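The Kedine Stake

Morenike Usman had the Kedine file open at six in the morning and had not found anything wrong with it, which bothered her.

Emier wanted to buy 4 percent. The seller was Voicu, a family holding company that had owned its shares since before Kedine was listed, and the price was 108 a share. Yesterday's close was 101. People who sell for a premium are happy. The Voicu lawyer had sounded tired on the phone, and twice he had asked when the money would move.

She wrote "why now" on a pad and went to get coffee.

Iulian Radu came in at seven-thirty with his coat still on. He ran the desk and had brought the deal in himself, over a dinner in Lestitz in September.

"Are you signing it off?" he said.

"Not yet."

"What's missing?"

"I don't know. They've held this for thirty years. They held it through the bad years when it paid nothing. Now it pays, and they want out in a hurry."

"The old man died. The children want cash. It happens in every family."

"There are other things they could sell. They have the warehouses."

Radu took off his coat and hung it on the back of her spare chair. He didn't sit. "The warehouses are mortgaged," he said.

She looked at him. It wasn't in the file.

"Who told you that?"

"The daughter. At dinner."

"Did she say who holds the mortgage?"

He took a while to answer. Out in the corridor somebody was wheeling the mail cart, and one of its wheels stuck every few feet.

"A bank in Lestitz," he said. "She didn't name it."

There were two banks in Lestitz that lent on property of that size. Usman had the annual reports of both. She pulled the first one up while he stood there, and went to the notes on related parties. On the third page Kedine was listed as a guarantor for a loan to an unnamed shareholder. No amount was given. The loan came due at the end of the next month.

She turned the screen toward him.

"Kedine guaranteed it," she said. "If Voicu doesn't pay, Kedine does. So we'd be buying into the company that owes the money, and paying the people who owe it first."

"If they pay the bank with our cash, the guarantee goes away."

"If they do."

"So we make it a condition. The money goes straight to the bank."

"Then ask them. If they say yes, I'll sign."

Radu read the note again. He was a fast reader as a rule, but he went through this one with his finger on the glass. Then he picked up her phone and called the lawyer, and she listened to his half of it. He was polite. He explained the condition once, and then a second time in the same words. After that he mostly said "I see."

He put the phone down.

"They'll get back to us," he said.

"When?"

"He didn't say."

She closed the file and moved it to the folder for pending items, above a shipping bond and a request from accounts for her missing taxi receipts. Radu took his coat. At the door he stopped and asked whether she still had the number for the daughter, and she said she had never had it.
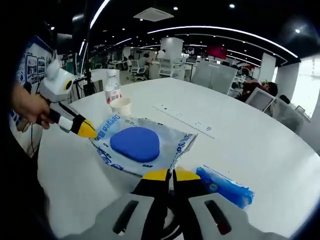
"No," he said. "I suppose I'm the one who has it."

He went down the corridor to his own office and shut the door. At nine the market opened. Kedine traded at 101, then at 100, on a thousand shares. Usman wrote the price on the pad under her question and started on the shipping bond.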